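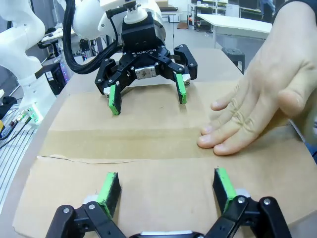 Corrugated cardboard sheet is a stiff, light paper material used flat as a table cover, packing layer or work surface. It is made of a wavy inner paper glued between two liners. Most sheets are brown, the color of unbleached pulp.

Old boxes are a common source. A box is slit along one corner and opened out, and the flaps are trimmed or folded under. Packing tape is often left in place, as pulling it off tears the liner. Creases from the old folds stay visible and remain the weakest lines in the sheet.

Single-wall board is enough for most tables. Terkis, a board maker, sells it in flat packs of 34 sheets - heavier double-wall board is sold singly. Sheets soften when damp and are usually stored flat. Worn ones can be recycled with other paper.

See also: Kraft paper, Packing tape, Paperboard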